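Week 2 – what the robot costs once you've bought it

I promised last time we'd get to money, so get out your planning sheet. If you're on the team writing the Pulanside proposal, you'll want the version with the extra column on the right (the other one drops the shipping line, my fault, I'll fix it before next week).

Start with the part everybody skips, the task list. Before you open a single supplier catalog, write down in plain words what the machine has to handle in its first year. "Household objects" is too vague to buy against. "Pick up a wrapped candy bar and put it in a bowl, open and close a drawer" is something you can take to a vendor and say, show me. You can also price it, and that's where it gets fun!

My rule of thumb for a first budget is four lines:

- **The robot itself**, quoted with the gripper you'll really use. The Virkard quote we looked at in class listed the hand separately, on page two, in small type.
- **Furniture and props.** Tables, drawers, dishes, snacks. Cheap per piece, but you keep on buying them.
- **Bench space.** Tools, cables and spare parts need a surface of their own near the robot. Give them one in the floor plan or they'll take one.
- **People's hours.** Set-up, resets, fixing things. Most drafts I read put a zero here.

On furniture, I'd say buy real pieces in ordinary sizes. Drawers especially – measure how far one sticks out when it's fully open, then add the robot, then add a person who has to squeeze by. A small table with a drawer takes up a lot more floor than its footprint on the store page. Glossy tops are worth a thought too, as they throw reflections, and you may want one glossy and one matte in the order so you can compare.

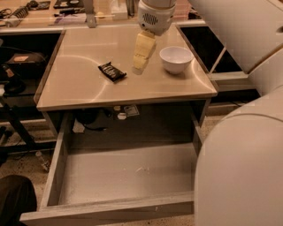

Marama Bolger wrote back on the draft of these notes that I'm too relaxed about the props line. At Tautahi they went through 68 candy bars in a term, she says, and the bars were the cheap part; what hurt was finding that the replacement bowls came in a slightly different size and half the old trials had to be run again. Her advice is to order all your dishes in one go and put the spares in a box with a label on it.

Fair point, and I've changed the sheet. Props now has two rows, one for things that get used up and one for things that have to stay identical. For the second row, order double.

A quick worked bit, so you see how I fill it in. Say the spare finger set for your gripper comes in at $771. Don't tuck it under "repairs" and hope. Put it in the first order, with the delivery time next to it, and ask what it costs to have the robot standing still while you wait. Kinga Borbély used this on her Drevville plan and moved the spares ahead of a second table, and I'd have done the same.

**For next week**

1. Write your task list, one page at most.
2. Fill in all four budget lines, including hours.
3. Mark which purchases can wait until January and which can't.
4. Sketch the floor with every drawer and door open.

Bring the sketch on paper, please – we'll be drawing on each other's.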